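November

The Sernano desk, seven months in

By Érica Caldeira

I've put off writing this one up for ages, mostly because I kept changing my mind about the drawers. So, the Sernano. White, flat top, two drawers along the front, made by Suvumus and sold (in this country at least) mainly through Sorton. A few of you asked about it after I grumbled about my old desk in the spring, and I've now had it for 7 months, long enough for the shine to wear off and the opinions to set.

Assembly first. The instructions say one person can do it. One person can, if that person has a free afternoon and doesn't mind holding a leg steady with a knee while hunting for the right bolt with the other hand. There are 36 fixings in the bag and four of them look identical to four others until you line them up side by side and see that one lot is a hair longer. I used the long ones in the wrong place, naturally, and had to take the back rail off again. Lay them all out on a towel before you start! It took me just under three hours including a sulk and a sandwich.

Once it's up, it's a steady thing. I lean on desks, I'm a leaner, and the last one swayed every time I rubbed something out. This one has a tiny bit of give from side to side and none from front to back. I pushed it up to the wall and the give stopped bothering me.

The top is lovely to work on and a bit of a pain to keep clean. White shows everything. Pencil comes off with a damp cloth, tea comes off if you catch it the same day, and biro needs a proper scrub. I had a ring from a mug that took me three goes. I've gone over to resting things on a folder when I'm using ink, and that has more or less sorted it.

Now the drawers. They've got little gold handles, and I wasn't at all sure about them when I unpacked it. I thought they'd look cheap. They've grown on me, they warm the whole thing up, and they're small enough that I don't catch my hip on them when I squeeze past. What I don't love is how shallow the drawers are. Pens, tape, scissors, chargers, fine. A hole punch, no. A stack of greetings cards standing up, no chance. The left one ran sweetly from the first day. The right one stuck for a fortnight until I took it out and rubbed a candle stub along the runners, and it's been good as gold ever since.

For depth, it's about right for me. I can keep notebooks and a cup along the back and still have space to spread out in front, which was the whole point of getting rid of the old one. If you use a big monitor and like it far from your nose, you'll want something deeper. There's no cable hole either, so wires have to go over the back edge and down.
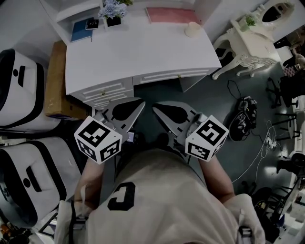
Érica Caldeira
Home and furniture reviewer

I've got a white shelf unit behind the left end and it sits nicely with the desk, with a pot of pale blue flowers to soften all that white. I'd been worried about the two whites clashing, as they so often do, but in daylight I can't fault them. Under a yellow bulb the desk looks slightly creamier.

Price is where I wobble. I paid full whack, and Sorton knocked it down in the Sales a few weeks later (typical). At the sale price I'd say go for it. At full price I'd still say yes if you mostly write, draw or use a laptop, and no if you need proper storage, because you'll end up buying a set of drawers to go next to it and then you might as well have bought the bigger model.

Would I buy it again? Yes, I think so. I'd do the candle trick on both drawers before they went in, and I'd bribe somebody to hold the legs.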